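4. Setting up the desk-tidy chore

Before you start: finish section 3 (arm zeroing). Joteren sim build 225 or later, older builds load the room but drop the small objects through the floor.

Chore in short. Robot goes to the dresser, clears what it's told to clear, puts things back on the orange top. Sounds easy. A person does it half asleep. Expect the robot to be slow and to get some of it wrong, see 4.3.

4.1 Load the room

1. Open Vekden, pick Rooms, then Brick Corner.
2. Wait for the status line to go green. Don't click while it's loading.
3. Set the seed to 1,239. Other seeds are fine later on but the notes in this section asume this one.
4. Switch to head view. Tilted horizon is normal for this rig, leave it.
5. Check both arms show up and the dresser is to the left of centre.

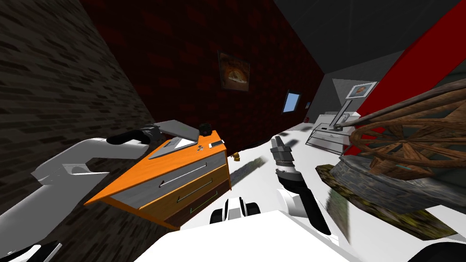

Fig. 4a. Head view, left gripper holding a flat grey item by the dresser.

NOTE: room looks fine but arms missing? Reload the robot, not the room.

4.2 Pick the task list

6. Tasks > Household > Desk. Tick only what you want tried. Start with one item.
7. Big flat things first (laptop, tablets, lids). Grippers cope best with a clear edge to pinch.
8. Small flat things last. Phone lying flush on a desktop is still a hard pick, scissors worse. Leave both unticked for a first run.
9. Set arm speed to 7. Higher is allowed. Higher also knocks things off.
10. Left arm does the desk. Right arm parks, fingers open, clear of the drawers.

CAUTION: don't tick "open drawer" together with any desktop item. The planner will try to do both and the forearm catches the top edge.

11. Press Hover. Left gripper should go to the front left corner of the desktop and stop.

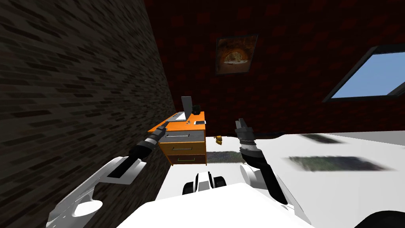

If it stops short, nudge with the arrow keys, one tap at a time. If it goes past the edge, press Stop and go back to step 9. Do not drag the arm by hand in the viewer, it throws the zeroing out and you'll be doing section 3 agian.

12. Press Run. Leave it be. Time limit is 17 minutes, after that the run closes itself and is logged as not done.

4.3 What counts as done

Aliyu scoring is strict. Item must be lifted, moved and let go. Pushed along the top = no. Dropped on the floor = no. Put down upside down = yes, oddly, unless you change it under Scoring.

Can it tidy a real desk yet? In our view no. Single known item on a clear surface, fairly often. Cluttered desk with cables and paper, keep doing it yourself for now. Clorico users asking about the shop-floor list: same answer, bin to bench is usable, anything bendy isn't.

4.4 Gripper check between runs

13. Switch to wrist view.
14. Open fingers fully. Look for a wide clear gap with nothing left in it.
15. Fingers should be near enough parallel. Slight lean is ok.

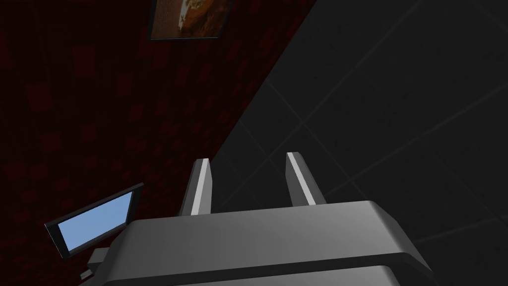

4.5 Saving and closing

16. Save the log before you change the seed. Changing it wipes the last run, no warning.
17. Park both arms, then close the room. Closing first leaves the arms where they were and Hover will start from the wrong place next time.

Error codes are in section 9.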